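**Zemport adds reply-time reporting to its social media dashboard**

2020-07-25 - Zemport has released version 4 of its dashboard for brand pages. Reports now list median reply time per account. 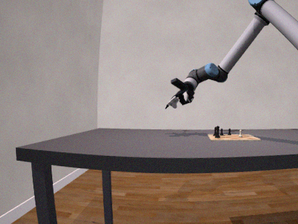 Each workspace covers 12 accounts and exports up to 500 threads per report. The price stays at $149 a month.

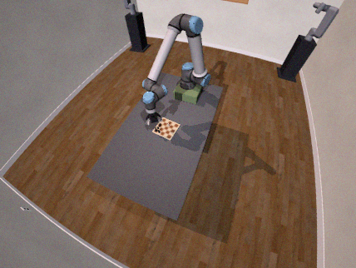

Carolina Matos said her team at Bastos had been "timing replies in a spreadsheet" until the beta. Scheduled exports follow in September.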